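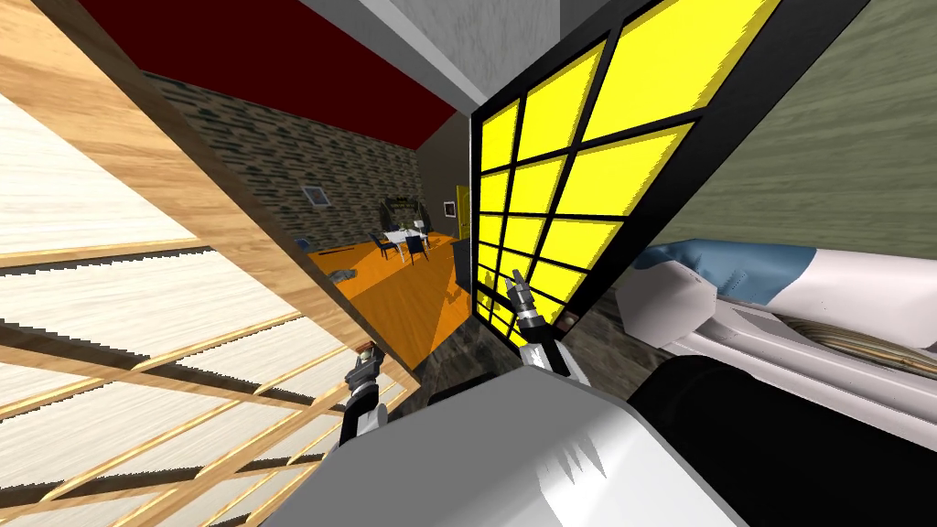
シミュレーター画面。奥の部屋にテーブルと椅子3脚

スレッド:客室の片付けを機械に任せる話、現場はどう変わるか

投稿者:kitamado
2021年6月26日
Keredmontという宿泊施設で客室係をしています。来年度から片付けの一部を双腕ロボットにやらせる計画があり、今はシミュレーター上で動作を作っている段階です。貼ったのはその画面です。4月から客室係も2人、操作の確認に入っています。自分もその1人です。
清掃の時間は減らず、確認と記録の時間が増えました。同じような職場の方、どうでしたか。

投稿者:dondis77
うちは倉庫ですが似ています。最初の半年は人の仕事が増えます。シミュレーターの段階で現場の人が入れているなら、まだいいほうです。うちは機械が届いてから初めて見ました。

投稿者:hakobiya
画面の部屋、床がオレンジで扉が黄色ですが、実際の客室もこの色ですか。

投稿者:kitamado
>hakobiyaさん
違います。実際の床は灰色のカーペットです。色や家具の位置は変えながら試すと聞いています。

投稿者:hakobiya
それで現場の役に立つのか疑問です。うちで困ったのは色より、延長コードや客の荷物でした。椅子の背に上着が掛かっているだけで止まります。止まるたびに人が呼ばれて、自分の担当が遅れます。

投稿者:Flemel
設備側の人間です。色を変えるのは意味があります。1種類の部屋だけで作ると、照明が変わっただけで物を見失うので。ただ荷物の件はその通りで、開発側に言わないと入りません。止まった理由を書き出して渡すのが早いです。

投稿者:hakobiya
その書き出しは誰の勤務時間でやるんですか。うちは残業扱いにもなりませんでした。

投稿者:Flemel
そこは会社の問題で、技術の話とは別だと思います。

投稿者:dondis77
別ではないでしょう。記録を取る人の時間を見込まずに入れるから、現場が嫌になる。うちは監視役という係を作り、手当がついてから落ち着きました。ただ、その分パートの募集は止まっています。

投稿者:kitamado
募集の話は気になります。うちの主任の今井(Emiko Imai)は人は減らさないと言っていますが、書面では何も出ていません。月曜の打ち合わせで、確認作業を勤務に入れることと、募集の予定を聞いてみます。

投稿者:hakobiya
議事録は残してもらったほうがいいです。うちは口頭だけで、後から話が変わりました。

投稿者:kitamado
わかりました。結果はここに書きます。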